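Relatório de progresso – Avaliação da célula bimanual Skilel
Destinatário: Direção de Programas, Fundação Cundard

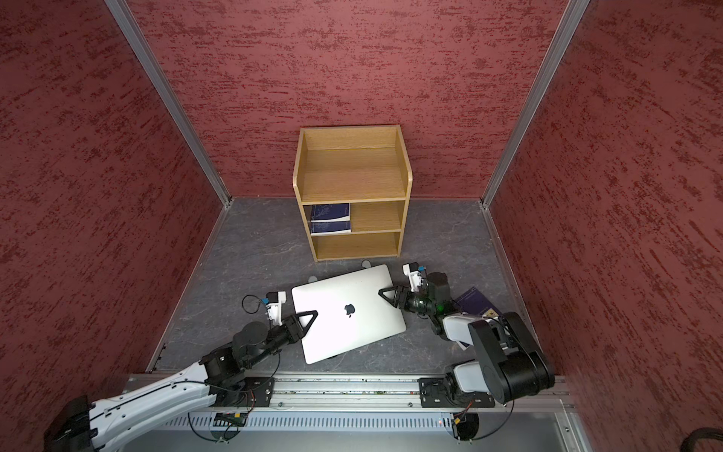

Figura 1. Célula em avaliação, com o computador portátil seguro pelas garras dos dois braços, junto à estante de três níveis.

1. Âmbito do período

O presente relatório abrange os trabalhos realizados até ao final de junho ao abrigo do contrato de avaliação n.º 2074, relativo ao kit Skilel, comercializado pela Fevmont. O objetivo mantém-se inalterado: determinar se o kit, no preço e na configuração propostos, é adequado aos laboratórios de ensino apoiados pela Fundação.

2. Trabalhos realizados

A montagem dos dois braços na calha de alumínio ficou concluída e foi validada por Gerrit Mthembu. As instruções do fornecedor revelaram-se suficientes para a parte mecânica. No que respeita à cablagem, a documentação é incompleta e obrigou a duas consultas ao apoio técnico da Fevmont, respondidas em prazo aceitável.

Seguiram-se os ensaios de manipulação com objetos de uso corrente. O conjunto de tarefas, definido por Lieselotte Lindemann, compreende a arrumação de livros na estante e a preensão conjunta de um portátil fechado. Esta última foi incluída por exigir coordenação entre os dois braços sobre um objeto plano, rígido e de superfície lisa.

3. Apreciação preliminar

As garras paralelas de série adaptam-se bem a objetos de pouca espessura quando a aproximação é lateral. A pega de livros pousados no chão da célula continua a ser o ponto mais fraco – o operador tem de corrigir a orientação do pulso com frequência. A tampa metálica do portátil produz reflexos que deverão ser tidos em conta na calibração das câmaras de pulso.

A repetibilidade após reinício do sistema ainda não foi medida de forma sistemática, pelo que não se apresenta qualquer conclusão a esse respeito.

4. Desvios e riscos

A entrega das peças sobresselentes pela Steyn, distribuidora regional, regista um atraso de três semanas. O impacto no calendário é limitado, mas a segunda série de ensaios só deverá ter início com um jogo de dedos de substituição disponível no local. Não se verificaram desvios orçamentais.

5. Próximo período

Charmaine Engelbrecht assumirá a redação do guia de instalação em língua portuguesa. Marthinus Magagula conduzirá os ensaios de repetibilidade e a comparação de custos de manutenção. Solicita-se à Direção a confirmação do acesso ao laboratório fora do horário normal, até às 20h00.

Dima Masri
Responsável pela avaliação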